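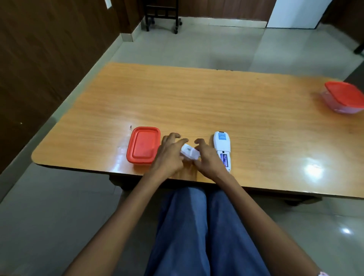

Count the Small Jobs Before You Buy the Arm

Changing the batteries of a remote control is a job for two hands. One side holds the little cover, the other side helps to turn it, and both must be close to the table. A person does this without thinking. A company which wants to buy a robot for such work has to think about it for a long time, and the thinking should happen before the budget is signed.

At Beltstead, a small firm that repairs and resells household electronics, the planning began in April. The first idea was simple: buy one arm, put it at the end of the bench, and let it close the battery compartments. The offer from Shimada looked good on paper. But the price covered only the arm. The gripper fingers, the table mount, the safety mat and the training hours were all written on a second page, and this page was longer than the first.

So the firm made a list of the work. In one month, 477 remote controls came over the bench, and 363 of them needed the cover taken off and put back. These numbers changed the discussion. One arm can pick up a cover from a tray, but to tilt it and press it in while the remote slides on a glossy table is another matter. Either you pay for a second arm, or you pay for a fixture that holds the remote still.

Beltstead chose the fixture. It cost $3000 for the set, with soft jaws for six shapes of housing, and it will stay useful even if the arm is changed later. The arm itself is now rented from Hamia for a trial period. The rent is not cheap, but the repair visits are included, and the firm can give the machine back.

My advice to other small buyers is to write the whole job down in hand movements, and to ask each seller which of these movements are in the price. Ask also who comes when a finger breaks, and how many days the bench must wait. In the Wulum project, where I helped with the planning some years ago, we forgot the spare fingers completely. We ordered them in the second month, from a budget line that was meant for lamps.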